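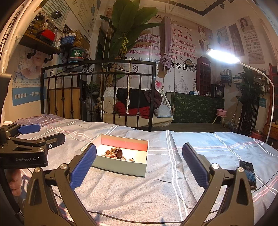
Set-up notes by Aslı Ateş, with corrections from Prakash Kotian
Last gone over in October

Section 4. Jewellery and watches: sorting into the open box

Read section 3 first if you haven't stripped the bedside drawers yet. This one covers small valuables only – watches, chains, rings, earrings, loose bits. Clothes are section 6. Scarves and belts, also 6.

4.1 Before you start

You need:
one open box per person, rectangular, low sides, no lid
a flat made bed with a sheet on it (plaid is fine, any pattern is fine, fluffy throws are not)
soft cloth, dry
small paper bags or twists of tissue
the Wullov list sheet and a pencil
phone, for the record photos

Best done in the morning, before 11 if you can. Lamps make yellow gold and rose gold look the same and you will write down the wrong one.

CAUTION: Windows shut, fan off. An earring back that goes off the side of a bed is gone for the day.

4.2 Laying out

1. Pull the sheet flat. Tuck the side nearest you, so nothing rolls into a fold.

2. Put the box down in the middle of the bed, not on a pillow and not near the edge. If the headboard is open ironwork keep well clear of it, things drop through the bars.

3. Tip out pouches and tins one at a time onto the sheet. One at a time. Finish the first before you open the second.

4. Pick out anything broken or odd (single earrings, clasp with no chain) and put in a paper bag marked ODD. Don't try to match them now.

5. Phone goes to the side of the sheet, on charge if it needs it. Run the cable away from the box. A cable that gets caught under the box will tip it when you pick the phone up.

4.3 Watches

6. Watch goes in first, on its own, face up. Nothing on top of it, ever.

7. Jewelled bezels – wipe with the dry cloth only. No water, no spray, no toothpaste (yes people do). Stones are often just glued.

8. Metal bracelet: close the clasp before it goes in. An open clasp scratches the back of the case and hooks on to everything else.

9. Write down case colour, dial colour, strap type. "Rose gold, dark dial" is plenty. Leave the make blank if you can't read it, don't guess.

NOTE: Stopped watches still go in. Mark S on the sheet. Battery or winding gets sorted out later, see section 9.

4.4 Gold pieces

10. Gold in a small group in one corner, front corner is easiest. Leave a clear gap between it and the watch.

11. Chains: fasten, lay in a loose coil. If it's knotted leave it knotted and note it. Untangling takes an hour and you have not got an hour.

12. Rings inside the coil or in tissue. Studs always in tissue, always with the backs on.

13. Do not weigh anything on kitchen scales and do not write a value. Akihiko Tsuchiya does the values and he'd rather have a blank than a guess.

CAUTION: Gold colour is not gold. Write "gold colour" unless there's a stamp you have read yourself.

4.5 Record photos

14. One of the whole box from straight above. One closer for the watch. One closer for the corner group.

15. Check them before moving on. Blurred ones are no use to anybody, take it again.

16. Number on the sheet has to match the number on the box. Broledo boxes run from 468 upwards, Arnis boxes from 841. Don't mix the two runs – it happened with the Iyengar flat and took Kumaresan Thomas two days to put right.

4.6 Putting away

17. Fold a sheet of tissue over the watch, then a second over the lot.

18. Box goes level into a cupboard or cabinet that shuts. Not on a counter, not under clothes on a chair, not "just for now" on the bed.

19. Shake the sheet out over the floor, slowly, and look. Then look under the bed aswell.

20. Sign the sheet, time and initials.

NOTE: Anything insured for more than 3,000 does not stay in the house overnight. Ring Ebenezer Atinga before you close the box, not after.

4.7 If something is missing

Stop. Don't empty the box again. Check in this order: folds of the sheet, cloth, inside the pouches, your own sleeves and cuffs. Most things are in the cloth. If still not found write NOT SEEN against the line, with the time, and go to page 39 for who too ring.

Next: Section 5, Handbags and purses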